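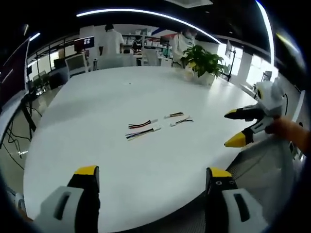

Is it too late to learn cable work when you already have grandchildren? Most people can learn it in one winter, if their eyes are good and they have somebody patient to sit beside them.

The woman who gave me this answer has made wire harnesses in Wasilow for most of her life. She asked me not to print her name, and I respect it. We met in October in her kitchen, where she still does small orders in the evening, and she gave me plum cake before I was allowed to ask anything.

She came to the trade by accident. Her aunt was working for Aoki, which at that time had a hall near the river, and one morning the aunt took her along. "I was thinking I will stay until summer," she said. "Then I saw the summer, and I stayed for the next one also."

The first drawing she learned by heart was number 1696, a harness for a washing machine door. She can still say the colors in the right order, and she did this for me while she cut the cake. In the first weeks her pieces were sent back. The crimp was too weak, or too strong, and a crimp which is too strong is worse, she explained, for it cuts the small wires inside and the cable looks healthy.
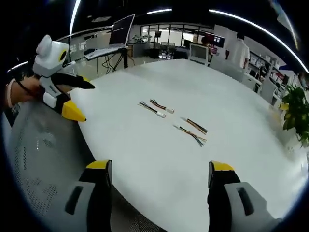

I asked what was the most difficult thing for a beginner. I expected that she would say the tools.

"To pull," she said. "Everybody is afraid to pull. You make a nice crimp and you don't want to hurt it. But you must pull each one, with the fingers, before it goes in the housing. When I was teaching the girls, I told them, if it comes out today, say thank you."

She taught at Prevedthorpe for two years, in the evening course, and she speaks about this time with more warmth than about the factory. Her oldest student was 80, a retired baker who wanted to repair his own radios. His hands were slow but they did not shake. He wrote every color on a card in big letters and he did not throw the cards away when the course was finished.

About money she was direct. The work was paid by the piece, and on a good shift she made 99 door harnesses. She never reached a hundred. There was no prize for it, but it still bothers her a little.
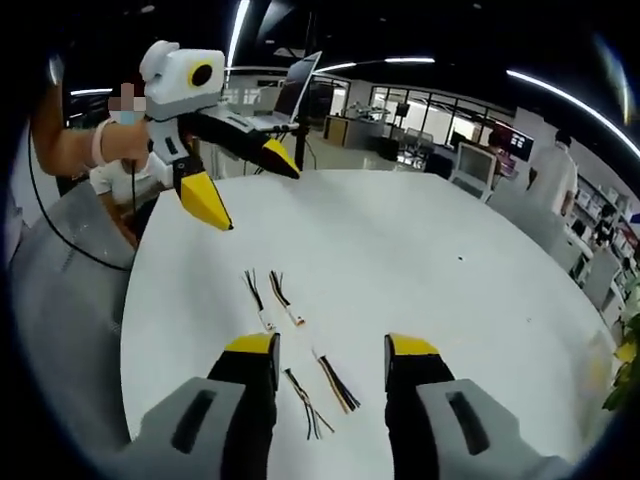

Issue 99, page 2

Her own tool is an old Iresix crimper with a blue handle. She has repaired the spring herself, and she does not lend it. New tools are lighter, she agreed, and better for the wrist. "My wrist is already used to the bad one."

Before I left I wanted to know if she would choose the same work again. She was silent for some time and washed the plates.

"The light was not good in that hall," she said. "I would ask for a better lamp. I was young and I did not ask."

The evening course in Prevedthorpe takes new students every October. One should bring reading glasses, if one needs them, and a small pair of cutters.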